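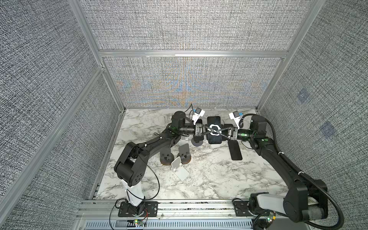
Both grippers on the phone, stand waiting to the left.

Home | Forum | Robotics | Members | Log in
Print this page | E-mail this page

Two arms, one phone: how did they get the handover to work?

Zulmira Peixoto
April 8, 2020
I've been reading the Zeltent write-up on two-armed phone handling and I'm stuck on the results bit. They trained on 391 demos and say the policy beat the one-arm version, but only over 101 trials. Is that enough to believe? And do the wrist cameras matter that much? I'd love to try it on our own pair of arms!

Vesna Živković
I'd believe the direction, less so the size of the gap. We did something similar in March (smaller set, same sort of task) and scores swung by up to 2 points in ten just from starting the phone at a different angle. Wrist cameras did help us, loads – with only the fixed view the fingers hide the phone's edges right when you need them. Check whether they moved the stand between trials too, I couldn't find that anywhere.

Wakska
get better grippers first, worry about the maths later

Print this page | E-mail this page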